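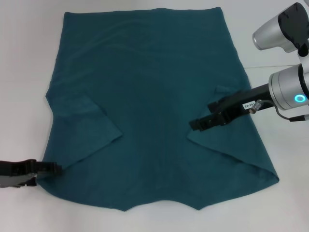

7. Folding a T-shirt with the Kodo

1. Lay one shirt flat on a plain white table.
2. Choose Shirt, then Sleeves In. Keep your hands clear of both arms.
3. Wait for the tone before you touch anything.

Note: Trullport claims 19 shirts an hour. We'd treat that as a best case - your own pile will tell you more.

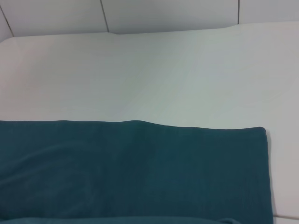 4. Check the edges and smooth any creases by hand.

Caution: Colour sorting costs extra. Try the basic program first and see if $1,899 still seems fair.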